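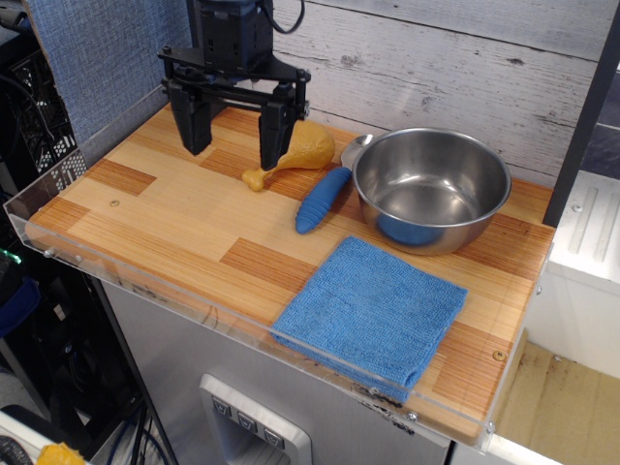 Who should clean the work surface when a robot arm shares the kitchen bench with people?

The person who is going to work there next. Put this on the wall on the first day and most of the quarrels disappear.

We got our first arm at Pluscombe in May, and now there are 2 of them. Before, I spent my shift lifting and sorting. Now I spend more of it preparing the surface and watching, and this is a different kind of tired. These are the habits that helped us.

Cloths. Keep one microfiber cloth for each bench and fold it in a square. A folded cloth has more clean sides, and the gripper drags a crumpled one along with it. Wash at 60 degrees without softener.

Steel bowls. Dry them directly after washing, also under the rim. Water spots give bright reflections, and our camera system, the Nastik, does not like them. A little vinegar takes away the old spots.

Spoons and other thin things. Lay them where the arm can reach the handle from above. A spoon that leans on a bowl is easy for your hand and hard for two stiff fingers.

Clear acrylic guards. Use only lukewarm water and a soft cloth. Window spray with ammonia makes them cloudy with time. Check the small bolts on Mondays – finger tight and then a quarter turn, not more.

Wooden tops. Wipe along the grain. Oil very thin, and wait until the next day before the arm works there. If a screw head stands up, stop and sink it.

Finger pads. Wipe them when you change the task. Grease on the pads was the cause of most of our dropped pieces.

Breaks. Sigrun Torvik, our shift leader, asked that nobody watches the arm longer than 80 minutes without a change. I was against it first. Now I would not go back, my eyes are much better in the evening.

Spare pads are in the Gurnmont drawer, left side. Please write it down when you take the last pair.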